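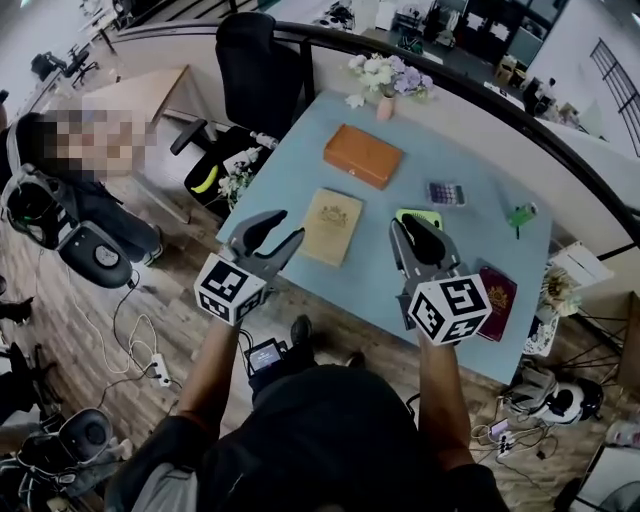 Pilimmont Tabletop Collection Rules

README for operators, reviewers and anyone adding stations

Welcome! Pilimmont is the set of working rules we follow when we record tabletop tasks with hand-held grippers. It started as one page taped up next to a charger and has grown a lot (mostly thanks to people who kept asking good questions). Please read it before your first session, then skim it again after a week. Different parts will jump out at you the second time, I promise.

Maintainer: Evie Wragg
Last revised: 23 July 2023

What the rules cover

Rules 1 to 5 deal with the station, the markers, the objects, the people in the room and the review. They apply to every episode in the current release, which holds 919 episodes across 14 task families. Older recordings from March were made under a looser draft and live in their own folder, named Inskip. Please don't mix the two when you train or report numbers.

Rule 1. The station

Keep both grippers over the table between episodes, fingers open. Start every take from that pose. It feels fussy for the first ten minutes and then your hands just do it.

Cables stay on the floor and out of the path of your feet and your chair. If you have to step over one to reach your spot, move the cable first and start after.

Everyday clutter is welcome! Flowers, books, a calculator, a passport cover, whatever you'd find on a real desk. We want policies that can cope with a real desk. Two limits apply: no open liquids within reach of the grippers, and no document lying open on a page with personal details.

Rule 2. Marker cubes

Each gripper carries one cube. Wipe the faces with a dry cloth and check that no corner has lifted. A scuffed face gets replaced the same day, and the calibration is run again with the Velero script before anyone records.

Don't swap cubes between left and right. The IDs are tied to the side, and a swapped pair will pass the quick check and then ruin your whole afternoon.

Rule 3. Shared rooms

Most of our sessions happen in open rooms with several people working at once, and I love the variety this gives us. It does ask for some manners:

- Tell people near you before you start a block of takes.
- Blur all faces before upload, including anyone far in the background.
- If someone asks to be left out, stop, move, and delete the take.
- Push chairs in or well away. A half-turned chair is the thing elbows find.
- Set a gripper down on a desk only where it can't roll or be knocked off.
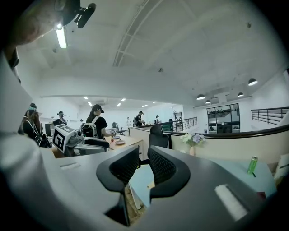 Rule 4. Review

A second person watches each episode in Hudemeo at normal speed. Reject it if the marker is lost during a grasp, if the take starts before the grippers are in the start pose, or if a face got past the blur. Slow, clumsy takes are fine – keep them! Fumbles and retries are some of the most useful data we have.

A block needs 80 percent accepted episodes to go into a release. Below that, talk to the operator before you reject the whole block. Nine times out of ten it's a calibration problem and can be fixed.

Rule 5. Changing the rules

Open an issue, say which rule you'd change, and attach one episode that shows the trouble. Small wording fixes can go straight in. Anything that touches markers or privacy waits for a second reviewer.

Known gaps

Left-handed operators are thin on the ground in this release. Metal and clear objects are rare too. If you can help with either one, please write to Evie – she'll be delighted.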